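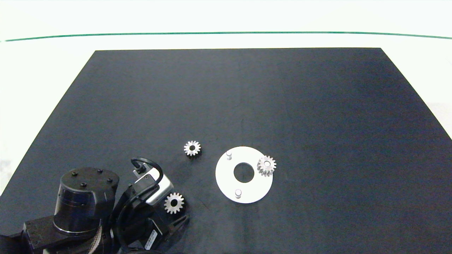
Ensinar por teleoperação a montagem de engrenagens em pinos

Pesquisar neste site
Introduza o termo Pesquisar

Este tutorial cobre a gravação de demonstrações por controlo remoto para a tarefa de colocar engrenagens nos pinos de uma placa. Pressupõe-se que o braço está calibrado e que o servidor Griltix arranca sem erros. Quem preferir guiar o braço à mão pode saltar o passo 2; o resto aplica-se sem alterações.

1. Posição inicial

Pouse a placa deitada, ao alcance do braço, e as engrenagens soltas na mesa, deitadas e com o furo para cima. Varie as posições entre episódios. Se a placa ficar sempre no mesmo sítio, o modelo aprende a trajetória e ignora a imagem.

2. Ligação do comando

Ligue o comando Stulel antes de abrir a sessão. No ficheiro de configuração, defina o fator de escala em 2 para a aproximação e reduza-o para a inserção. O embraiar do comando deve estar no pedal – no botão do punho, cada toque desloca a pinça alguns milímetros.

3. Gravação do episódio

Inicie a gravação com a pinça aberta e parada. Aproxime na vertical, feche sobre os dentes, levante, alinhe o furo com o pino e desça sem forçar. Se a engrenagem prender, suba, corrija e volte a descer. Estas correções são úteis e não devem ser cortadas. Termine com a pinça aberta e afastada da placa.

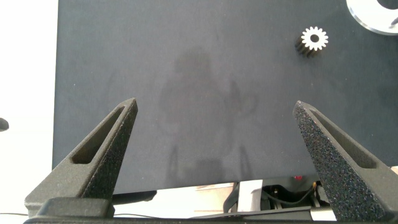

A iluminação é a causa mais frequente de episódios rejeitados na nossa bancada, à frente das falhas de preensão. O operador que fica de pé junto à mesa entra nos dados mesmo sem aparecer: na vista do punho, entre os dois dedos, a sombra de uma pessoa atravessa o tapete escuro de cima a baixo. Uma engrenagem preta sobre esse fundo já tem pouco contraste, e convém não o reduzir mais. Recue o posto de comando ou mude o candeeiro de lado e verifique de novo a vista do punho antes de gravar.

4. Quantidade e revisão

Grave séries de 40 episódios e reveja cada série antes de começar a seguinte. Para o conjunto final usamos 1000 episódios, repartidos por dois operadores. O script de revisão, escrito por Torbjørn Wikström, assinala saltos nos tempos das câmaras e episódios sem abertura final da pinça. Os assinalados vão para a pasta Duangkaew e não entram no treino.

Última revisão: 2019-07-16, Sylvie Charbonneau

Este site utiliza cookies para melhorar a navegação. Aceitar Saber mais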